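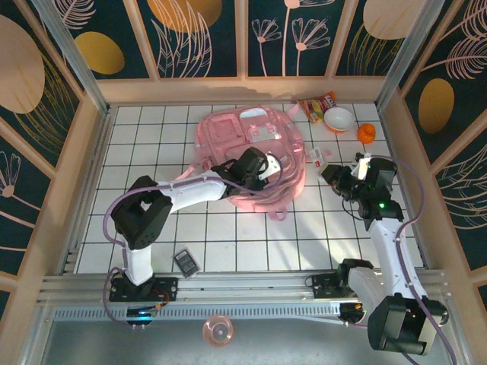

# Session 4: Packing a bag for a day out

Handout for the Household Skills course, Plorow Centre. Bring it with you in September, as we use the table again in session 5.

## What we cover

- choosing what goes in
- the order of packing
- snacks and fruit
- emptying and cleaning the bag afterwards

The session lasts 53 minutes, with 30 of those spent on practical work in pairs. Please have your own bag on the work surface before we start, emptied out, with all zips undone.

## 1. Before anything goes in

Lay the bag flat with the front pocket facing up. Pull the straps clear to one side so they don't get folded under the bag or shut in the zip. Put everything you mean to pack beside it, where you can see it all at once. Most things that get left behind were never put out in the first place.

Check the inside for crumbs, old tissues and receipts. Turn the pockets out if the lining allows it.

A see-through bag, such as a tinted pink one, is handy for learners because you can check the contents without opening it. It also shows every spill, so it needs wiping more often than a cloth bag.

## 2. Order of packing

Work from heavy to light.

1. Heavy, flat things go against the back: books, a full lunch box, a folded coat.
2. Bottles stand upright at the side, lid tightened.
3. Bowls and tubs go in the middle, open side up. Use the space inside them for small items.
4. Crisps, bread and anything else that crushes go on top.
5. Small packets, cards, tickets and keys go in the front pocket.

If the zip has to be forced, take one thing out. Plastic bags tend to split at the end of the zip, and the split can't be mended well.

## 3. Snacks and fruit

| Item | Where | Notes |
|---|---|---|
| Bag of snacks | Top | Keep sealed until eaten |
| Tangerine | Inside a bowl | Unpeeled; keep away from books |
| Banana | Top, or a hard case | Bruises easily |
| Small packets | Front pocket | Keep together |
| Bowl | Middle | Add a spoon if needed |

Tangerines travel better than most soft fruit, but the skin will split under weight. Pack a small bag for the peel. Anything that has to stay cold needs a cool block, and should be eaten by 12 if it was packed at breakfast time.

## 4. Emptying the bag

Do this the same day. Take out food first, then rubbish, then everything else. Wipe a plastic bag with a damp cloth and a drop of washing-up liquid, rinse the cloth, wipe again and leave the bag open to dry. Don't use hot water, as thin plastic goes cloudy and the seams can lift.

Cloth bags: shake outside and check the label before washing.

## Practical task

In pairs, pack for a day at the Hatunora gardens. You may take 12 items at most, and they must include a drink, a piece of fruit and something to eat from. One person packs while the other writes down the order. Then swap over and pack the same items again.

Write down:

- which item was hardest to place
- anything you moved after putting it in
- how long it took to find the fruit with the bag closed

## For next time

Read pages 5 to 12 of the course booklet and bring an empty lunch box with a lid that fits.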